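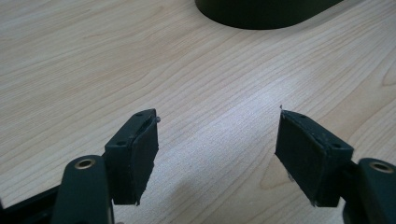 Posted 2025-03-27 in Around the House, by the Tredness blog

I've been meaning to write about the table for weeks now, and every time I sit down to do it I end up sitting at the table itself, drinking my coffee and following the grain with one finger. So forgive me if I wander a little!

We brought it home in February, after I had talked myself in and out of it more times than I'd like to admit. Our old one was dark and showed every crumb, and I wanted something pale that would brighten up the room. It's a light beige wood color with fine wavy lines running all over it, and in some places they bend into soft arcs. I paid 400 dollars, and I had 14 browser tabs open before I did.

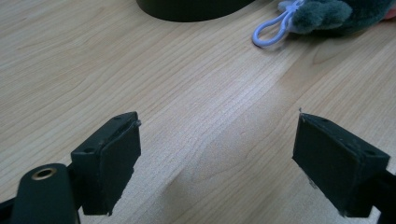

I was a bit worried about shine, because my sister's table is so glossy you can practically do your hair in it. Mine has more of a satin look -- it still catches the light and goes hazy in a patch, but I find that rather pretty. For wiping down I use a soft cloth and a little dish soap, and I've given up the lemon spray altogether (sorry, lemon spray).

The other thing I've come to love is how good dark things look on it. There's a black oval tray with a raised rim that sits more or less in the middle, and a black rack stands behind it, just a long thin bar on a post with little pegs hanging down. I like the tray best with nothing in it, though I know that won't last.

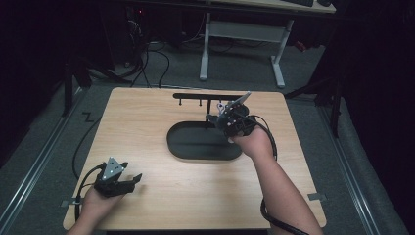
What I'd still like to change

The carpet, mostly. It's gray, and gray was fine with the old table, but next to all that honey and cream it looks a bit tired. I've been eyeing a rug in oatmeal, and I keep changing my mind about the size. If you have a rug you love under a pale table, do leave me a comment and tell me how it holds up to toast.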